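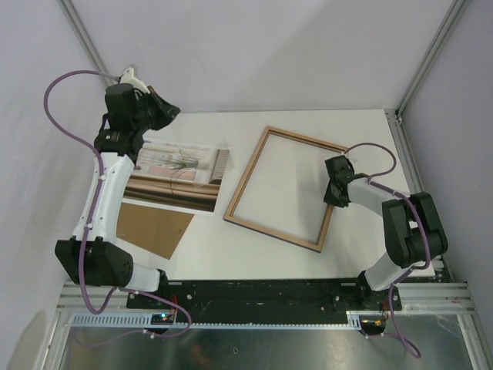
6. Comparing Fingers with the Picture Frame Task

Use this section after you have finished homing and joint calibration (Section 4) and the cable check (Section 5). It covers one full comparison of two finger sets on the two-arm Plernia bench. Plan on one morning for each finger set.

The task uses a plain wooden picture frame, a printed picture and a brown backing board. The frame strips are narrow and give the fingers very little to hold, so small differences between finger sets show up quickly. The print and the board are flat on the table and have to be picked up by an edge.

6.1 What you need

- Both arms mounted and powered, one at each end of the front rail
- Two matched finger sets, for example the standard Trillo fingers and the Oroveck narrow fingers
- One frame, one print, one backing board
- A 2.5 mm hex key for the finger screws
- Run sheet (Appendix C), one per finger set

Use the same frame for the whole comparison. Strips from different frames vary in width, even when they come out of the same box, and you will end up measuring the frame.

CAUTION: Turn off motor power at the controller before changing fingers. The gripper can close without warning when a finger screw is loosened under load.

6.2 Fitting the fingers

1. Move both arms to the park pose and switch off motor power. Support the forearm with one hand as the brakes let go.

2. Remove the two screws that hold each finger. Keep left and right fingers separate. They look alike but the tips are ground to opposite sides.

3. Fit the new fingers and tighten the screws by hand, then a quarter turn with the key. Do not use thread lock during a comparison.

4. Check the cable on each arm. It should leave the wrist in an open loop and follow the forearm under its ties. If the loop is pulled flat when the wrist is fully turned, cut the tie nearest the wrist and refit it with more slack.

5. Switch motor power on and run "Gripper > Zero" for each arm with the fingers empty. The fingers should meet at the tips first. If they meet at the root, swap them.

6. Set the closing current limit to 590 mA on both arms. Leave it there for both finger sets. Changing it between sets makes the results impossible to compare.

Note: On controllers shipped before July, the limit is entered separately under "Left" and "Right". On later ones a single entry sets both.

6.3 Laying out the parts

1. Wipe the table with a dry cloth.

2. Place the empty frame right of center, turned so that no strip is parallel to the front rail. A frame set square to the arms is too easy for either finger set.

3. Lay the print to the left of the frame, picture side up.

4. Lay the backing board in front of the print with its rear edge against the print's lower margin.

5. Bring the leader arms to the start pose. Both grippers should be clear of all three parts.

The layout does not have to be exact from run to run. Musyoka Makori, who wrote the original procedure, used tape marks for the first trials and dropped them later. Operators were learning the tape positions and the last runs with each finger set came out faster for that reason alone.

6.4 Edge grip test

Do this before any full runs. It takes a few minutes and will catch a badly fitted finger.

1. With the right arm, come down over the right strip of the frame with the gripper pointing down. Keep the left arm raised with its gripper closed.

2. Open the right gripper just wide enough to pass over the strip. Lower until the tips touch the table, then raise by the thickness of a sheet of card.

3. Close and hold. Drag the frame toward you a short way, then push it back.

4. Release. Look at the strip for marks. Light rubbing is normal with metal fingers. Dents mean the current limit is too high or the tip has a burr.

5. Repeat on the left strip with the left arm.

6. Write "pass" or "slip" on the run sheet for each arm. If either arm slips twice, stop and check the finger screws before you go on.

6.5 Full runs

Do 14 runs with each finger set. Do them with the same operator. If two people are sharing the work, each should do seven runs with each set.

1. Start the recording at the controller and say the run number aloud if audio is on.

2. Fit the print and the backing board into the frame using both arms. Either arm may lead.

3. Bring one gripper to each side of the frame near the top corners, fingers down along the wooden edge.

4. Hold both grippers still until the controller beeps, then turn the board and frame together by a small amount in each direction. Watch for one side letting go early.

5. Open both grippers and return to the start pose. Stop the recording.

A run ends after 163 seconds whether or not the parts are in place. Record it as "time out" and go on to the next one. Do not restart a run because of a dropped print. Drops count.

CAUTION: Do not reach onto the table to straighten a part while the arms are live. Press the stop button first.
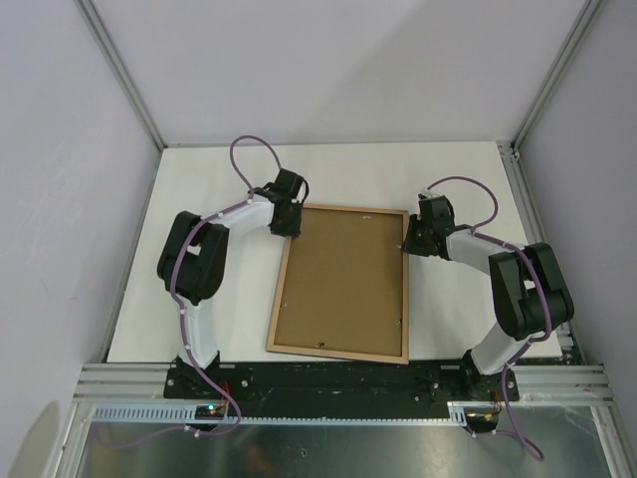 6.6 Watching for clip contact

The clips and fittings on the inner border of the frame can catch a fingertip. With wide fingers this happens mostly near the upper corners, where the grippers are working close to the hardware.

1. Before each hold, check from the front that neither fingertip is resting on a metal fitting.

2. If a tip is on a fitting, open that gripper, move along the strip and close again. Mark the run with a "C".

3. If more than three runs in a set are marked "C", note which corner it was and send the sheet to Mwajuma Nyaga with the finger set number.

6.7 Filling in the results

For each finger set, copy these from the run sheets to the summary page:

- Completed runs
- Timed-out runs
- Drops, listed as print or board
- Runs marked "C"
- Edge grip test result, left and right

Both sets together give 28 runs. Leave timed-out runs out of the average time but keep them in the total. Save the summary in the Mugo folder for your bench, next to the recordings.

If the two sets come out level, prefer the one with fewer board drops. The board is stiffer than the print and should be the easier part to pick up, so a finger that loses it will probably give trouble on other flat parts too.

Refit the standard fingers and run "Gripper > Zero" again before handing the bench over. Continue with Section 7, Wrist Camera Placement.

Questions about this section: Godfrey Bakilana, bench support | © Plernia | Back to top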